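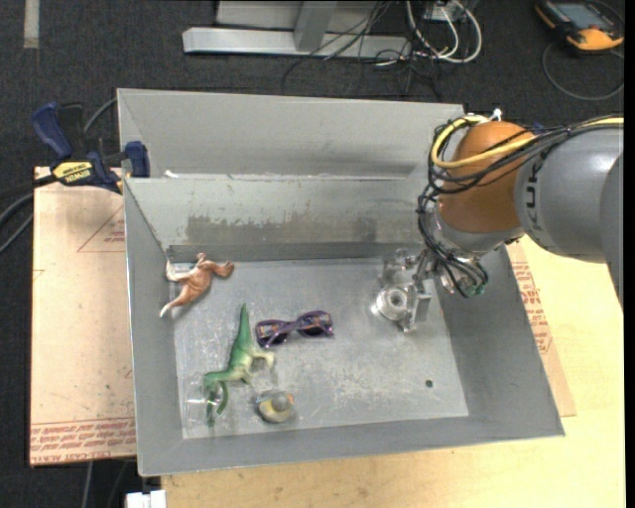 What Was Left in the Bin

I have been emptying toy bins for most of March, and I would like it noted that I am not by temperament an emptier of bins. I come from people who keep the box the blender came in, and then the blender, and then the box the second blender came in.

But the playroom is becoming an office (my office, allegedly), and the toys have to be somewhere else by the time the desk arrives. So every evening, after the dishes, I have been going through the bins and sorting what's in them into Keep, Give Away and the third pile, which started life as Ask and has become a permanent settlement.

This metal one was the last. I like a metal bin. The plastic ones crack at the corners and have to be thrown out in their turn, while this thing has been dragged, kicked and stood in, and all it has to show for it is scuffs on the floor and a long scraped stretch on the inner wall that looks like something tried to dig its way to freedom.

Most of what was in it sorted itself. Blocks are blocks. Puzzle pieces with no puzzle go in the trash at night, when there are no witnesses. I filled one Drornico tote with plastic food, including 24 pieces of pretend fruit, which is more fruit than the actual kitchen has held at any point this winter. Then I got down to the bottom and stopped making progress.

The dinosaur was the problem. He's green on the back and fades to cream underneath, with a tail that goes on well past what's needed, and he was lying on his side with his legs stuck out like he'd heard the news and taken it badly. We have owned a lot of dinosaurs. The rest went to my sister's house without a murmur from anyone. This one has been to the dentist twice and to Ohio once, and he rode to my father-in-law's retirement lunch in my good purse, where he bit a hole in the lining, or so I was told by the person who had been chewing on the lining.

Next to him in the corner was the brown animal. I'm calling it an animal because I have called it other things and been corrected. It's reddish brown with pale ends on the limbs, and over the years it has been a fox, a weasel, a dog who had a hard life and, for one long summer, Minja. I don't know where Minja came from. Minja had allergies. Minja couldn't sit near soup. I typed the name into a search bar at two in the morning once, thinking it might be from a show, and ended up reading reviews of floor wax.

The small round one with the gray top and the yellowish body I have no history with at all. I don't remember buying it and I can't say what it's supposed to be. It went into Ask. The answer came back "That's mine from before," delivered with such feeling that I didn't like to inquire before what.

And then the sunglasses. Purple, patterned on the sides with a bit of orange, and the cause of what our family still refers to as the Trunent incident. Trunent is the garden center out past the car wash. They sell mulch and, on a spinning rack by the register, children's sunglasses. I'd gone in for potting soil. We spent 40 minutes at that rack while Markos Liapis, who runs the register and has the patience of a large stone, held up the mirror. Every pair was wrong. The purple pair was also wrong, but less so, and we took it home, where it was worn for the rest of that day, including in the bath, and then vanished for almost two years. I blamed the car. I blamed the beach. I blamed my mother, out loud, at a birthday. I suppose I'll have to call her.

So the final tally from the last bin was one full tote for the thrift store, a grocery bag of trash and four things I could not do anything about. My husband suggested taking a picture of them and letting them go, a method he got from a magazine. He owns a Mimetti tennis racket with no strings in it. I invited him to photograph the racket.

For now the four of them are on the office shelf, where the printer was going to be. The printer is on the floor. The desk is delayed until the end of the month anyway, and the bin has been promised to the garage, where I hear there's a box of blender boxes that could use a home.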